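Clause Nine

Ruth Penrose had been asked to revise clause nine of the Whitlock handling standard by the end of October. The clause covered small mains appliances. It ran to 359 words and had been drafted by three people who disagreed.

She started with the definitions. "Held" meant gripped with enough force to resist a light pull. "Secured" meant held, with the cord under control. The previous editor, Keith Furnival, had used the two terms interchangeably, and Drondia had built a whole test schedule on the wrong one. Their log listed 2771 simulated lifts as secured. Ruth read the entries until four in the afternoon and reclassified 175 of them as held.

Denise Ashworth rang from Risham at ten past four.

"Drondia want to know if their passes still stand."

"They stand as lifts," Ruth said. "They don't stand under nine."

"They'll appeal."

"Then they should quote the paragraph number. Last time they didn't."

Denise said she would pass that on. Ruth heard her typing.

The remaining difficulty was 9.4, on where an appliance may be gripped. Keith's text said "by the handle or other suitable part". Ruth deleted "or other suitable part", looked at the result and put it back. A manipulator approaching a hair dryer from the wrong side would then have to let it alone or break the rule, and a test house would record neither. She wrote instead that the part gripped must be named in the plan before contact, and that air inlets and outlets must be left clear. She opened the next lift in the log.
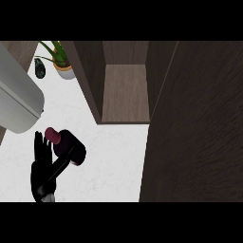 Must the plan be rewritten if the grip changes during a lift?

The lift must be stopped first, the item set down, and the new grip entered as a separate plan.

She numbered that as a note to 9.4 and moved the old note to an annex. Keith would object to the annex. He had objected to annexes in writing, on Wirnine notepaper, 20 years earlier, and the letter was still in the file.

At six she sent the draft to Denise with the changes marked. The reply came back before she had found her coat. Denise wanted a comma removed from 9.2. Ruth removed it, raised the issue number and locked the file.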